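Wrist views: what the Clonden runs are telling us so far

Quick one before the January deadline swallows everybody. The kitchen runs for the Clonden method are finished, 1,156 short episodes, and the first pass of training is done. Short version: the wrist cameras matter more than we budgeted for, and not evenly.

Background for people who missed the reading group. Clonden learns from every camera at once but gets to choose, moment by moment, which view to trust. No hand-set weights. Katherine Llanos wrote the gating part over the break and Jatell is the training code underneath it. The worry all along was the sleeve. It covers the knuckles, bunches up over the hand and eats a good chunk of whatever the wrist camera sees.
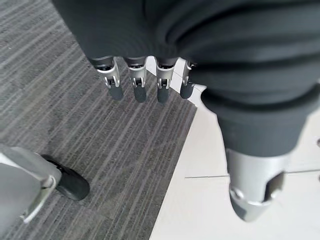 Katherine Llanos thinks we should stop calling the sleeve a nuisance at all, and would keep it in every single episode, because a policy that only works with a bare wrist is one she wouldn't want to run outside our own kitchen.

Fair. We tried it both ways. Masked out the sleeve pixels in one copy of the data, left them alone in the other. The unmasked copy did better on reaching and about the same on everything else. Our guess is the folds carry some information about wrist angle, but it is a guess, and the ablation for that hasn't been run yet. Finger segments against pale floor are the other sore spot. Bright marble, shiny finger segments, not much contrast to go on.

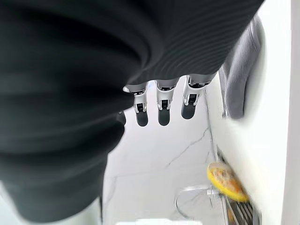 What the gate picks

Far from a target, mostly the head view. Close in, mostly the wrist. No surprise there. The suprise is how late it switches for anything under the counter. With the gripper already in at the tray of the built-in appliance, the gate is often still leaning on the head camera, arm and all. We had assumed the arm would block too much. Seems the model is happy with the edge of the tray and the line of the cabinets.

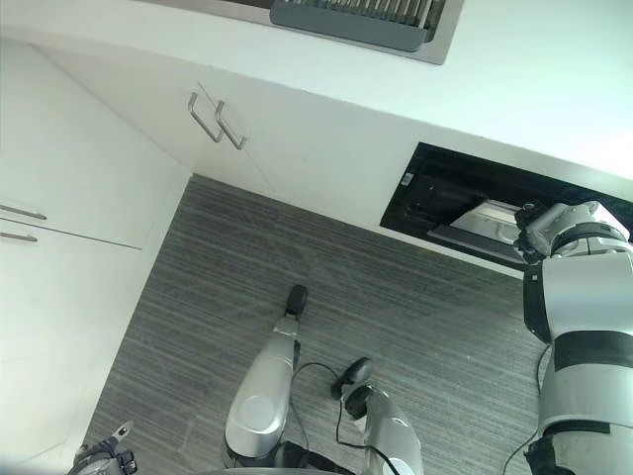 What broke

Windows. Glare washes out part of the wrist view near the end of the countertop and the gate flips back and forth between cameras, sometimes every few steps. You can see it in the logs as a comb pattern. Smoothing the gate over 8 steps gets rid of most of it, at the cost of a slower switch. Smoothing over 4 does almost nothing. Skudano's exposure setting was fixed for all the runs, so next round we let it float and see wether that does the job by itself.

Labels are the second thing. Print on small labels is too tiny to read at wrist resolution, so any instruction that depends on reading one is out of scope for now. Please stop adding them to the prompt list.

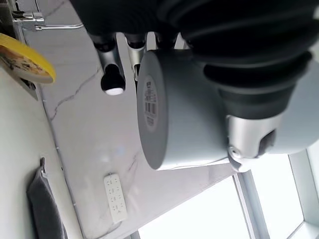
Manipulation Learning Group, Cho Lab

Next: retrain with the float exposure data, then the sleeve ablation, then roughly 4,000 gradient steps on the combined set just to check nothing falls over. Gate logs are on the shared drive, same folder as before. If you want a slot on the cluster for your own comparison, say so by Wednesday, they go fast. Draft figures after that.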